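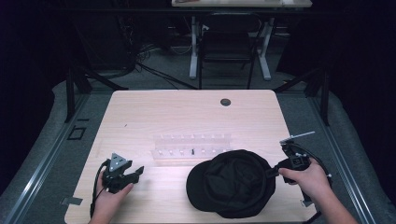 Talk notes, May 23, 2018. Keep it under 18 min!! Last time ran long and lost the Q&A.

**Start**

- Hi, thanks, water on the lectern?
- Ask the room: who has signed for a building before it was done? Wait for hands. Don't fill the silence.
- Tonight = moving a small town library without closing it. Deller branch. What we planned, what went wrong, what I'd do again.
- Not a talk about money. If they ask about money, say later.

**Why Deller moved**

- Old branch on a slope, back wall damp every spring. Picture books went first, bottom shelves.
- Lease was up in August. Landlord fine about it but wouldn't stretch.
- New place = the old Buretti shoe store. Big windows, terrible light for reading in the afternoon, great for getting people in the door
- Tell the bit about folks still coming in asking for shoe laces. (short version)

**The plan on paper**

- Move in 4 waves, one section at a time, both doors open the whole way through
- Wave one local history. Least borrowed, most fragile. We figured get it over with.
- Then adult nonfiction, then fiction, kids last so summer reading could finish where it started
- Every shelf gets a number, every box gets the shelf number plus left or right. That's the whole system. SAY THIS SLOWLY, people write it down
- Boxes: small ones. Smaller than you think. A big box of atlases isn't a box, it's a trip to the doctor

**What went wrong**

- Tape. Cheap tape let go in the heat. Over 119 boxes retaped by hand the second week
- Falcão, the movers, were good but they stack by size. Our labels were on the short end, so facing the wall. Put labels on two sides and the top.
- Catalog said "in transit" for everything, so holds stopped going out. Took us days to notice. Phone calls were not nice.
- The return slot. We shut the old one too early. People left books on the step, it rained. Leave the old slot open a month at least, have sombody check it morning and night
- pause here, drink

**What went right**

- Shelf numbers!! Fiction was back in order by lunch the same day
- Walking the kids over. Each carried one book from the old door to the new one. Cheap, easy, the paper came. Parents still bring it up.
- Folletska let us borrow their carts for nothing. Ask the grocery store, ask the school, ask anyone with wheels
- Staff lunch every move day, paid for, sit down. Do not skip this even if you're behind. Specially if you're behind.

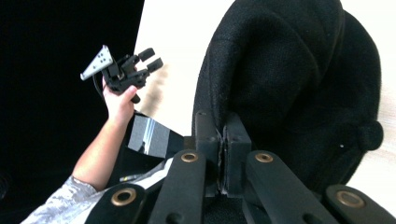 **If you're doing this next year**

- Measure the new shelves yourself. Drawings we got were off by enough to lose a row in large print
- Weed BEFORE you pack. We weeded after and paid to move books we then gave away. Dumb
- Pick one person who can say stop. Write their cell number on the wall in both buildings
- Put the new address on the date due slips two months ahead, no one reads the poster
- Elevator: check the weight limit, then check it again with the cart

**Q&A, likely ones**

- Did we lose books? A few. Most came back in the wrong box, one was under the copier
- Would you close for a week instead? Maybe for local history. Rest no
- How did regulars take it? Mixed. Crossword table people wanted their same table so we moved the table. Mention it got there before the computers did
- Damp books? Froze the ones worth saving, let the rest go. Handout has the steps

Handouts are on the chair by the door, sign-up sheet too. Leave the cart label template up on screen while they pack up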